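Umside opens order book for Vuker bench sorting cell

Zimgate, October 10, 2019

Umside today opened orders for Vuker, a single-arm sorting cell intended for benches where small parts are placed into trays or baskets by hand. Orders confirmed before the end of November will be supplied at the current list price.

The cell is sold as one line item covering the arm, two-finger gripper, controller, cabling and mounting plate. Tables, containers and guarding are quoted separately. Buyers should allow for a bench that can be fixed to the floor and a clear area on all open sides. 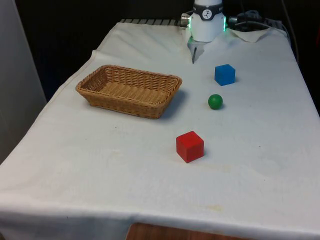

Budget holders are advised to plan for three costs beyond the purchase price: site survey, operator training and annual service. The survey takes one day and is charged at a fixed rate. Training is delivered on site for up to 5 staff. The first service falls due after 1000 running hours, or at 12 months if that comes sooner.

Umside does not recommend ordering on cycle time alone. Part size, spacing and container height all affect the choice of gripper fingers, and a change of fingers after delivery adds 7 working days.
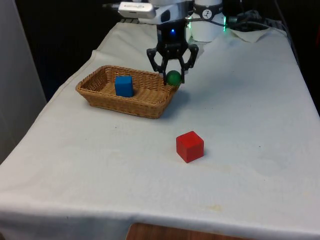 Sample parts may be sent to the Nyaga workshop for a handling test before an order is placed. A written report is returned with a recommended finger set and a draft floor plan. The test fee is deducted from the invoice if an order follows.

The first production batch is limited to 175 cells. Leasing terms are available on request, and quotations remain valid until the end of November.

Enquiries: Umside sales office, Zimgate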